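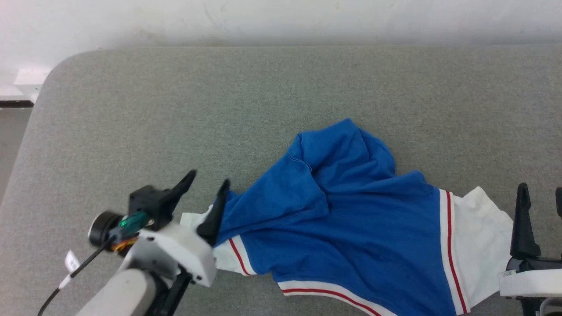 Sorting comes before folding, and most of the trouble in the August practical came from people who started folding too early. A garment that has been dropped in a heap hides its own shape. Find the hem first. On a blue piece with white bands and red stripes, heaped on gray upholstery, the hem is easy to pick out, as the white band with the red stripe curves along the bottom of the pile. Plain garments give you less to go on and you will have to feel for the stitching.

Course: Household Textiles, Unit 2
Handout prepared by Amra Ivanov

Working surface

A table is best. A padded seat will do if the cover is pulled tight, but soft surfaces let the fabric sink and the fold lines drift. Keep the garment away from rounded corners — the weight of a sleeve hanging over one will drag the rest with it.

Order of work

Take hold of the hem at both side seams and lift until the garment hangs free. Shake it once. Lay it face down and smooth from the center out to the sides. Turn in one side, then the other, and bring the hem up to the collar.

Contrast trim

Colored bands show every mistake. If the stripes on the front and back hems do not line up, the garment is twisted and has to be laid out again. Do not pull on the trim to straighten it. Bands are often cut from a different fabric than the body and may stretch at a different rate.

Creases

Light creases can be smoothed by hand. For deep ones see Mancuso, Care of Knits, p. 173 (copy on the shelf in the Flanholm room). Check the care label before using an iron, especially near printed numbers or lettering.

For next session

Bring one shirt with trim and one without. Read section 11 of the course pack. Questions about the written assignment go to Colleen Lavoie.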